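Vivside desk baskets: frequently asked questions

What is the basket made of?
Thin black metal wire in a small grid, on the sides and the floor, with a thicker rounded bar along the top rim. Lower corners are rounded.
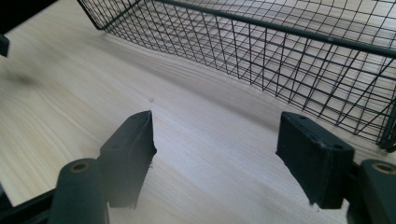 Will it mark a wooden desk?
Not if set down flat. Lift to move; do not drag under load. Felt pads (part 417) may be fitted to the lower wires, four per basket.

Does the handle fold?
No. It is a fixed rectangular loop at the back edge, higher than the mesh, and spans nearly the full width. Allow for this when measuring a shelf.
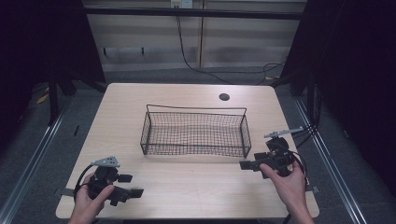
Maximum load is 13 kg, spread over the floor of the basket. Carry by the handle only when the contents are light; otherwise support from underneath.

How should I clean it?
Damp cloth, mild detergent, dry at once. No scourers.

Can small items be stored in it?
Pens and clips may pass through or catch in the mesh. Use the Tindall liner (part 830).

Who handles returns?
Lorraine Greenwood, Wasport office. Orders placed in November may be returned until the end of January.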